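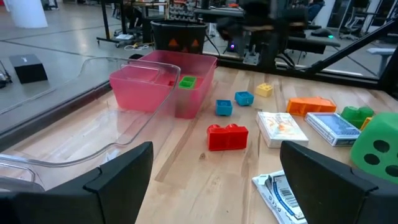
**Where should loose blocks go once a play table is packed up?**
In the tubs on the play shelf, sorted by kind, with cards and dice kept in the games drawer.

# Festthorpe Toy Library: meeting notes

**1. Last month's notes**

Agreed with one correction: the marble run from Parisi is on loan until the end of the month, and it is the big set, lucky us!

**2. Lending**

Lovely news to start with. We had 184 loans since the last meeting, 70 of them building toys, and the Kenness railway went out again the same morning it came back. The waiting list for the railway is getting long, so we'll ask Kenness whether a second one could be spared. The puzzle shelf was quieter. It was suggested that we move it nearer the door and see what happens.

**3. Tubs and sorting**
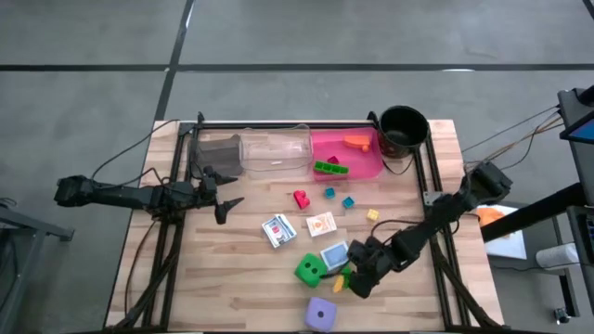
Sorting has been the big talking point this month, and everyone had an opinion (a very cheerful twenty minutes). The Wovska method, where each kind of block gets its own tub, was tried at the spring open day and people still talk about how quickly it went. Against that, little ones love a mixed tub, and the pink tray with an orange block, a small magenta cube and a green row of cubes in it is just the sort of mixture they dive into. Agreed: one mixed tray stays out for each session, everything else goes by kind. The clear container is to be kept for teal and blue pieces, and the black pot goes with the play kitchen.

A few people asked for picture labels as well as words. Paper ones first, then proper ones if they last.

**4. Cards and dice**

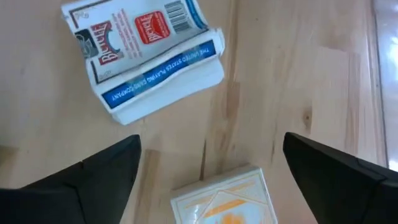
*Notes by Evaristo Galli, Festthorpe, November 7, 2020*

Card packs were next, and what a good subject it was! A Bicycle box torn open and flattened like that one is no use for lending, so any pack without a sound box will go in a drawstring bag with a label tied on. Packs in good boxes stay as they are. We also want the foam dice out more often, as they're quiet on a hard floor.

Evaristo will look for bags, and has 76 pounds to spend on those and the labels together. Anything left over goes towards more blocks.

**5. Any other business**

- The rug needs airing before the next session.
- The Parisi marble run must be checked against its list before it goes back.
- Next meeting starts at 2, same room. Please bring spare drawstring bags if you have any at home.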